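Buying a second arm for the sort bench, or more tooling for the first?

Forum: Equipment and Capital Planning
Thread started by kwitkowska

kwitkowska
June 7, 2021
We have one six-axis arm on a bench doing pick and place of small plastic parts into trays. Parallel gripper, black fingers, wrist camera. The bench was costed as a trial and it is now expected to earn its keep. I have budget approval for one of the following this financial year, and not both:

Option A. A second identical arm with its own controller, quoted by Tomska.
Option B. Keep the one arm, buy a tool changer, two more finger sets, a better wrist camera and a spare gripper. Quoted by Hestoleck.

Option B comes in at a little over half of Option A. Lead time on A is 20 weeks, on B it is 5. Neither quote includes guarding or integration labour. Throughput at present is limited by failed picks and the re-tries that follow, and I have not been able to separate bad localisation from bad grasp geometry in the logs.

What would you want to know before signing either one?

bnowicki
Cycle time breakdown. If re-tries are the bottleneck, a second arm gives you two arms re-trying. Log the gripper width at closure for every attempt. A finger that closes to zero missed the part altogether. A finger that closes to part width and then loses it in transit is a friction or force problem. You can separate those two without spending a dollar.

kwitkowska
Width at closure is available on the bus but we have not been recording it. I can turn that on.

szulc_k
Disagree with bnowicki in part. A second arm also buys redundancy. When ours went down in May with a joint fault we lost 27 production hours waiting on a board. Nobody had costed that. Put a figure on an hour of downtime and run Option A again with it included.

bnowicki
Redundancy in the arm, yes. Most of our stoppages have been at the gripper, and a spare gripper on the shelf covers those for a fraction of the price. It is already in Option B.

szulc_k
Yours may be. Ours was a joint. I would not generalise from either of our sites.

mogens_k
Before anyone argues further, can we see the bench from the wrist camera? Finger length, part size and background matter more to this decision than the arm count does.

kwitkowska
Wrist camera view, gripper open, one part on the table. My colleague wrote up the tooling and I have pasted her notes under it.
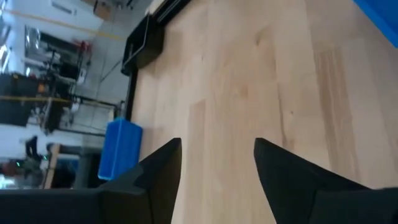

Elżbieta Kurek
Automation Technician, Prustine

Fingers are the standard tapered set in black with a matte finish. At this pose the left tip covers the lower part of the blue block, so the vision step is working from the upper portion only. The arm has to localise from further back and then commit without a clear view of the contact area. My preference is to move the camera outboard on a longer bracket before we replace it with a dearer one.

The table is pale timber in long strips. Contrast against a saturated blue part is good. Contrast against our natural and beige parts is poor, and those are the ones with the worst pick rate. A dark matte mat would be the cheapest item on any version of this budget.

The block was sitting close to the table edge, next to the black rail. Picks near the rail need an approach angle that keeps the finger flank clear of it. With the present finger set there is not much margin. Narrower fingers are quoted under Option B.

The black tray with the wire handle is at the far end of the table. If the tray position is fixed for production we should have it in a locating nest. At the moment it is put down by eye.

mogens_k
Thanks, that answers most of it. I agree with her on the occlusion. I would hold off on the new camera until the bracket has been tried. Ask Hestoleck to re-quote B with the camera as a separate line.

One correction though. "Silver handle" or "wire handle", whichever it is, have someone check that it folds down or comes off. On our line a tray handle stood proud and the gripper body clipped it on low placements. Collision stop every time.

bnowicki
Seconded on the camera as a separate line. Also check the bracket against your cable run. Moving a camera outboard puts more flex into the connector and that is a wear item. Budget spare cables.

szulc_k
The mat is a good call and I withdraw part of my objection. If pick rate on beige parts comes up after the mat goes down, the case for A gets weaker on throughput. It does not change on downtime.

What is the payload once you add a tool changer? I have seen people buy the changer, two finger sets and a heavier camera, then find they have to derate acceleration. There goes the cycle time you were paying for.

kwitkowska
Have not worked that out. The changer is the heaviest item by a fair way. I will ask for masses and centre of gravity with the re-quote.

mogens_k
Do you need the changer? How often do you swap fingers?

kwitkowska
At product changeover. Done by hand with a hex key at the moment.

mogens_k
Then leave it out. A changer earns its cost when you swap within a cycle or unattended. For a manual swap at changeover, dowelled finger mounts will get you repeatable location for very little money.

bnowicki
Disagree slightly. If she intends to run a night shift unattended the changer comes back in. Depends on the plan for next year.

kwitkowska
No night shift is planned. Revised list, then: mat, tray nest, camera bracket, narrow fingers on dowelled mounts, spare gripper, spare cables. Closure width logged for 100 cycles per part colour before and after the mat. The camera is held pending the bracket trial. Option A goes back in for next year with a downtime figure attached, as per szulc_k.

szulc_k
Ask Tomska how long they will hold the price on A. Our last quote from an arm supplier had 30 days on it and the re-quote was not kind.

kwitkowska
Will do. Their quote has no validity date on it that I can find.

bnowicki
Get that in writing.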